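Arncombe Allotment Association
Minutes of members' meeting, 25 Nov 2023, Arncombe village hall

Opened 7pm. Apologies taken. October minutes agreed, one correction (Murkum Lane gate, not Murkum Farm gate).

Water
Trough by the top plots still leaking. Quote in from Pidness Plumbing, £175 to replace valve and a length of pipe. Felt to be fair. Agreed to go ahead before hard frost. Supply off for winter once done, notice to go on gate.

Rents
Proposed rise to £40 full plot, half plots £30 to stay as is. Long discussion. Some felt too steep for pensioners, others pointed out no rise for years and the hedge bill still to come. Vote held, carried. Letters out with the renewal forms.

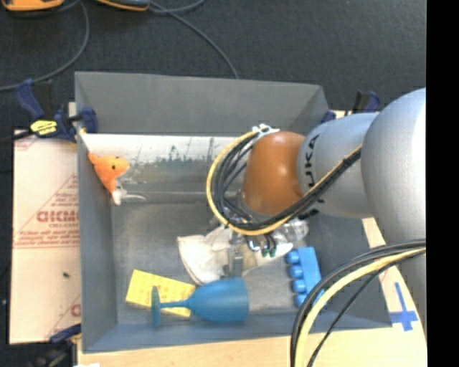

Waiting list
Seven names on it, two want half plots only. Plot by the compost bays has not been worked since spring, second letter sent, no reply. If nothing heard by next meeting, offer it on. Question whether the old shed goes with it. Yes, as seen, no promises about the roof.

Seed order
Wikström catalogue passed round. Onion sets and broad beans popular agian, less call for main crop potatoes after the blight. Orders on the sheet in the hut please, with money, not on scraps of paper.

Bonfires
Complaint from Murkum Lane about smoke on washing. Reminder, dusk onwards only and nothing wet or painted.

AOB
Padlock stiff, needs oil. Manure delivery, farm can do a load but track to soft at present, ask again after Christmas. Gooseberry cuttings free to anyone, in buckets behind hut.

Closed 8.40pm. Next meeting date to be put on the noticeboard.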